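Home | About Us | Newsroom | Workshops | Find a Bench | Contact

Filed under: Community News / Press Releases

Nomgate Opens Its Doors to a Bigger, Brighter Repair Library This January

Neighbors can now borrow a bench, a set of tools and a patient helping hand, six days a week

We are so pleased to share that the Nomgate Repair Library, which began its life as one long table and a borrowed kettle at the back of the old Rullico shoe store, has moved into a proper home of its own on the ground floor of the Uchida Building. The new space opened in January, and anyone who lives or works in the Nomgate neighborhood is warmly invited to come in, have a look around and bring along that lamp, toaster, backpack or wobbly chair that has been waiting in the hall closet for a rainy afternoon.

The move has been a long time coming. When the library first opened, it kept its tools in four plastic tubs and was only able to welcome people on one evening a week. Word got around (it does, in Nomgate!) and before long there was a line down the sidewalk, with people holding radios and window fans and, on one memorable evening, a full-size rocking horse with a missing ear. Last year 1,328 household items came through the door, and the small back room at Rullico was bursting at the seams.

The new home has room for 12 workbenches, a sewing corner with good daylight, a quiet spot for jewelry and eyeglass repairs, and a wall of shelves holding the lending collection. That collection now stands at 339 tools, from jeweler's screwdrivers to floor sanders, and every one of them can be taken home for up to two weeks with a free membership card. Longer loans are fine too, if you call ahead and the tool isn't promised to somebody else.

A warm thank-you to Vutalano

Much of this has been made possible by Vutalano, the family-run hardware company on the east side of town, which has supplied benches, lighting and a great many drawers of screws and washers at no cost to the library. Vutalano has been part of life in Nomgate for a good long while, and many of our members bought their first hammer there, so it felt very natural to have the company join us for this next chapter.

"We have always loved watching people fix things," Vutalano said in a statement. "Folks come into our stores every morning with a broken part in their hand, looking a little sheepish about it, and they go home with something that costs less than a cup of coffee. Helping the Repair Library find a bigger home was an easy thing to say yes to, and we can't wait to see what people bring in."

The company has also agreed to stock a small shelf of spare parts inside the library, at the same prices as its stores. Lamp cords, fuses, zipper pulls, chair glides and faucet washers are there already, and members are encouraged to write their suggestions on the clipboard beside the shelf. Button batteries were asked for so many times in the first two weeks that they have now been added, along with a drop box for the old ones.

Classes for beginners, and for people who say they are hopeless

Along with the open benches, the library will be running a full calendar of beginner classes through the winter and spring. There are evening sessions on mending knitwear, sharpening kitchen knives, rewiring a table lamp and patching a bicycle tube, as well as a family morning once a month where children eight and up can take apart an old appliance and see how it was put together. Each class has 10 places. The knife class filled up almost at once, so a second one has been added, and we will happily add a third if the waiting list keeps growing the way it has!

One of the new classes that we're especially fond of is called Getting a Grip, and it is meant for people who have never used a workbench before and would like a gentle start. It covers how to measure, how to mark, how to choose the right screwdriver and how to hold a piece of work steady so that both of your hands are free for the job. It runs for two hours, with a break for tea in the middle, and no tools or experience are needed. Please do wear closed shoes.
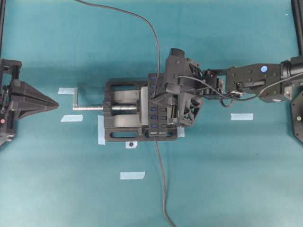 Classes are free for members, with a suggested gift of five dollars toward materials for those who are able to give it. Sign-up sheets are kept at the front desk, and places can also be reserved by phone from 10 a.m. onward. If you need to cancel, a quick call the day before is very much appreciated, as there is nearly always someone hoping for a spot.

The library is also looking for people who would enjoy sharing what they know. You do not need to be an expert or have a certificate on the wall. If you can darn a sock, glue a mug handle or coax an old clock into running again, and you like a bit of company while you do it, we would love to hear from you. Sewing help is needed most in the afternoons, and the clock corner could use another pair of eyes.

Visiting the library

The Nomgate Repair Library is on the ground floor of the Uchida Building, through the green door to the left of the main entrance. There is a ramp from the parking lot, and the number 221 bus stops across the street. Opening hours are 10 a.m. to 7 p.m., with the benches closing half an hour earlier so that everyone can sweep up. Large items such as washing machines and sofas can't be brought in, but staff are glad to talk through the trouble with you and lend whatever tools you might need to tackle it at home.

Membership is free and takes a few minutes to set up. Please bring something with your name and address on it. The first 200 new members to join at the Uchida Building will receive a canvas tool roll, sewn in the library's own sewing corner from leftover awning fabric, and there are still plenty of the striped ones left.

For press questions, or to arrange a visit with a group, please use the Contact page or stop by the front desk during opening hours.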